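Snack baskets and real plates back at Fordale community kitchen from April

Short one today, the kitchen news first and the rest when there's time.
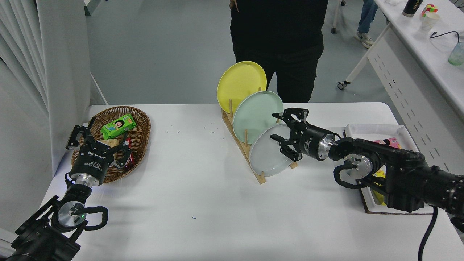 The Fordale community kitchen is bringing back its help-yourself table in April, and this time the plates are proper ones. Paper plates are gone. The last box went in March and no more are being ordered.

Opening is 10 in the morning, same as before. Doors on the Gazi Street side, not the parking lot side, which stays locked until the new hinge comes in. Knock if the light is on and nobody answers right away, the fan over the stove is loud.

What's changed. Snacks go in a basket now instead of the old plastic tub, which cracked over the winter and had been taped twice. Candy bars, small packs, something baked when there is something baked. Take one or two. If you have a kid who only eats one kind of thing, ask at the hatch and they will try to put one by.

Plates stand in a wooden rack on the table. Take a plate from the rack, use it, then take it to the sink hatch. Please do not put a used plate back in the rack. This happened a lot in the fall and it meant washing every plate over again at closing.

The plates are a mixed bunch, different colors, mostly donated. The kitchen is not looking for a matching set and would sooner have odd ones than none. Still wanted: side plates, cereal bowls, and mugs with the handle still on. Nothing chipped on the rim. No glass please, the floor is tile and there were two breakages in one week last year.

Money. The winter appeal closed at $1,066, a bit more than was hoped for. Most of that is going on the hot water heater, which was giving out by noon on busy days. Zesano, the hardware store at the corner of Mill and Gazi, is letting the kitchen have the parts at cost, and the fitting should be done before opening. If it isnt, the first couple of mornings will be cold food only - bread, fruit, snacks, cereal. Coffee either way.

What's left over goes to groceries. Clurkarero Bakery is sending day-old bread and rolls again, picked up before 8 so they are on the table by opening. There may be sweet things in with the rolls but that depends what sold the day before. Same arrangement as last spring. The bakery has asked that people not come to the shop door asking for the leftovers, it all goes through the kitchen.

Hours, as several people have asked. Open from 10, food out until 1, hatch closes at 1:30. The room is then used by the sewing group, so chairs back against the wall if you can. If you come late and the hatch is down there will usually be a few snacks left on the side, but no promises.

Allergies. Anything in a wrapper stays in its wrapper so the label can be read. Baked things from outside will have a card next to them saying what's in them. If theres no card, ask before eating it. Nuts are allowed in wrapped items only. There was some disagreement about this at the last meeting and it may be looked at again over the summer.

Helpers. The spring list has 13 names on it, enough for the mornings but thin on washing up. One hour at the sink, from 12:30, is the gap that needs filling. Aprons and gloves are there already. No need to commit to every week, and teenagers are fine if they come with an adult. Put your name on the sheet by the coat hooks or leave a message at the library desk.

Donations of food can be dropped off from 9 on open mornings. Sealed and in date. Cans, cereal, crackers, snack bars, juice boxes. Fresh fruit is good, home canning can't be taken. Please don't leave bags outside overnight - raccoons got into two of them in the fall and it took a while to clean up.

One last thing, the blue casserole dish left behind in December is still on the shelf over the fridge. It has a lid. If its yours please come get it.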